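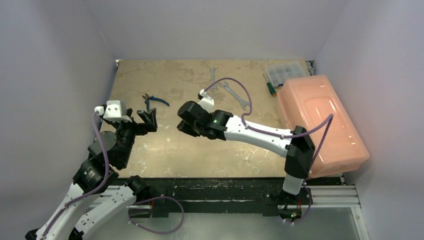
Paint on the board, tools all over it. January mood.

2026-01-20

Quick one, I have 31 minutes before the bus and I promised myself I'd post something this month.

So. The hallway. Still not painted. We moved in to the Kurtuluş place two winters ago and the hallway was going to be the first job, "a weekend" I said. It is still the same brown-pink the last people left, with the darker rectangle where their mirror hung. I stopped seeing it somewhere in the first spring. Then my mother came to stay and she saw it for me.

Color is the problem. I had two sample pots from Sasberg, one called Oat and one called something like Pale Harbor, and on the wall they were the same color. Truly the same. Zerrin came over and stood there with her coat on and said the left one was warmer. I said which left. We had tea instead.

Anyway I went with Oat. Bought the big can on Saturday. Carried it home up the hill, handle cutting into my fingers the whole way, and then didn't open it, because you have to wash the walls first and fill the holes and I'd forgotten there are so many holes. Who hangs that many things in a hallway? Coats, ok. Keys, ok. There's a row at knee height I can't explain. Dog leads?

Filling went fine. Sanding did not go fine. Dust in the butter dish, dust in my good boots, dust in a drawer that was closed. If you are doing this, tape the kitchen door shut. I mean all the way round, not just the botom. Learned that one with the butter.

Also the light out there is terrible. One bulb, no window. I keep going back and forth on whether to swap the fitting before painting or after. Duygu says before, always before, the new one never covers the old mark. She is probably right, she did her whole stairwell in Lidberg by herself and it looks great. But then I need to choose a lamp, and thats another month gone.

Things I did manage this week:
finished the library book (11 days overdue, paid up)
soup, the red lentil one, twice
called the dentist, got put on hold, hung up
moved the coat rack into the bedroom, where it has to live now I guess

The coat rack is bugging me more than the walls. Every morning I reach for it in the hall and grab air.

Plan is first coat Sunday if it's dry enough to have the front door open. Smell gives me a headache otherwise. Zerrin says she'll help but she said that about the shelves too, love you Z.

Bus. More later, with the lamp question if I haven't settled it. Opinions welcome, but no pendants please, the ceiling's too low and I have a tall brother.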